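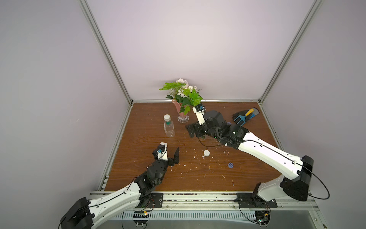 One reader writes that bicarbonate of soda never shifted the chalky line inside her narrow vases, and asks what else she could try before buying a bottle of something from Cullinane Hardware.

White vinegar, left overnight. Fill past the line, top up with warm water and leave it in the sink. In the morning add a spoonful of uncooked rice, put your palm over the neck and swirl — don't shake, thin glass cracks easily at the base. Rinse twice.

For a stubborn ring, soak a strip of kitchen roll in vinegar and press it against the mark for 8 hours.

Glued or painted glass shouldn't be soaked at all. Wipe it with a damp cloth and dry it straight away.

Silk and plastic stems: hairdryer on cool, held at arm's length, working from the top down.

Next page: tea stains in flasks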